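July, open day at the Flesitz shop, written up the same evening while I still remember it

Doors at 10, and by lunch we had signed in 61 visitors, which is a good deal more than I had chairs for. Salamatu Lawal ran the hand-held gripper table and I mostly hovered, refilled the coffee and answered the same question about batteries over and over. The group from Villalobos stayed longest and asked the best things, especially one older gentleman who wanted to know why we bother with thin plastic at all – he used to pack bedding and said he still dreams about it.

We let people have a go with the purple bag. Rigid parts are too easy and folks lose interest, but a floppy bag gets everybody leaning in and giving advice! 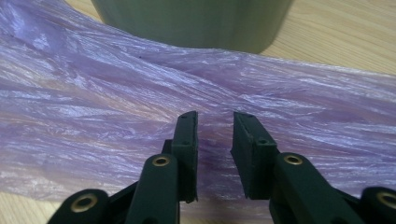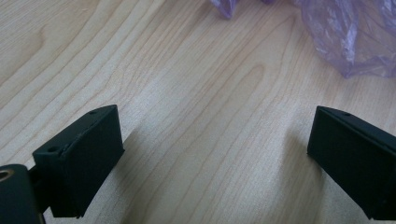 Gripper table, jaws open, purple plastic in both.

Salamatu logged 49 visitor tries on her sheet and wants 40 more from our own people before we compare anything, so please stop by her bench if you have a few minutes. My own feeling is that newcomers go in too steep and close too early, but I'd like to see her notes before I say that out loud to Flultberg.

For next time: name tags with bigger print, a second table near the window, and somebody to walk the late arrivals over from the Cunemwood lot. Still owe the Villalobos folks the pad drawing I promised them. Check drawer 1459 first.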